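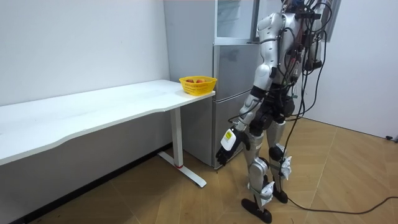

Luzius Baumgartner wrote under our water tray post to ask how we set up a sound corner for the two-year-olds, and whether it gets too loud indoors. It can get loud. The steps below are how we do it in the toddler room at Utthorpe, and the volume is mostly a matter of what you put in the bottles.

What you need

Small clear plastic bottles with screw lids, 9 of them if you want a full basket
Dry fillings: rice, lentils, sand, large buttons, cotton balls, short pieces of straw
Strong glue and wide tape
A low basket or tray
A rug or foam mat

Making the shakers

1. Wash the bottles, peel off the labels and leave them open overnight to dry. Damp rice goes moldy.

2. Fill each bottle no more than a third full. A packed bottle makes hardly any sound.

3. Make two of each filling if you plan to do the matching game later on.

4. Run glue around the thread, screw the lid down hard and leave it for a full day. Then wrap the lid with two layers of tape.

5. Drop every bottle on a hard floor from adult height. If a lid moves, throw the bottle out.

Setting up the corner

Pick a spot away from the book area and the nap mats. Put the rug down first. Set out four shakers the first morning, two quiet and two loud, and keep the rest in the cupboard. Sit on the rug and shake one slowly, then wait. Most children will reach for their own before you say anything.

Words to use: loud, quiet, fast, slow, stop, again. With the older ones, hide a bottle behind your back, shake it and let them find the one that sounds the same.

Checking and cleaning

Check the lids every morning before the children come in. Wipe the bottles with soapy water at the end of the day. Tape gets chewed, so replace it as soon as an edge lifts. An adult stays on the rug whenever the basket is out.

We swap the fillings in November, when dried corn and acorns go in. Bake the acorns first and let them cool.

Pirmin Imhof, toddler room
August 21, 2019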